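Dratalbridge Folk & String Band Forum
Topic: Did anyone go to the Nordin show?

stakari_fan
Posted 12/10/25
I was at the Nordin concert in Dratalbridge and I would like to hear what other people think. For me it was the best I have heard from them. They played the old songs in the first half, then the whole new record after the break. The fiddle was so clear that I got goosebumps. I counted myself lucky to have a ticket, the hall has only 1000 seats.

mando_benedikt
I must disagree a little. The playing was very good, yes, but the sound at the back was like porridge. I could not understand one word of the banjo player's singing. And eight songs from the new record in a row is too much for me.

quietcapo
Where did you sit? I was in row 14, near the centre, and every word came through. Maybe under the balcony it is worse.

mando_benedikt
Under the balcony, exactly. I paid the same price as you — so I think I may complain. My name is also on the complaint at the venue, Benedikt Rainer, if somebody wants to add theirs.

stakari_fan
I will not sign, sorry. The band cannot help how the hall is built. Did you hear Didaleo, the support act? Two guitars, one microphone, and they sang the harmony standing very close together. My favourite moment of the evening. 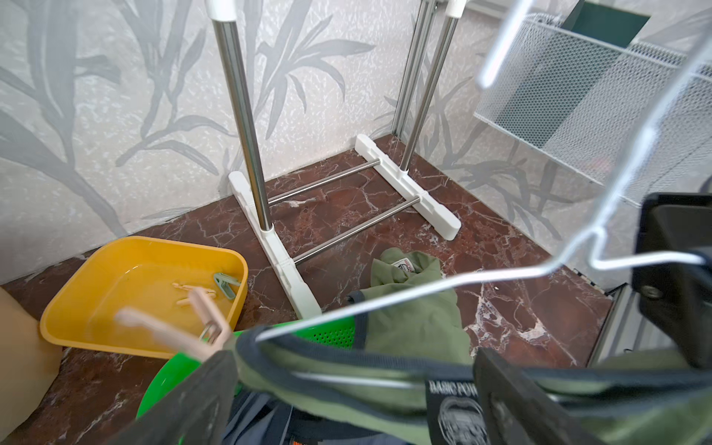 quietcapo
Didaleo were lovely, but I found the set too short. They had hardly begun and it was finished. Does anybody know if they have a record?

stakari_fan
There is one with six songs, they sold it at the door. In November they play again in the small room at the Stakari, without a support act. I have asked for two tickets already.

mando_benedikt
The Stakari has no balcony, so I will come too. But I still say that Nordin should leave the drums at home.

quietcapo
No, please, the drums stay!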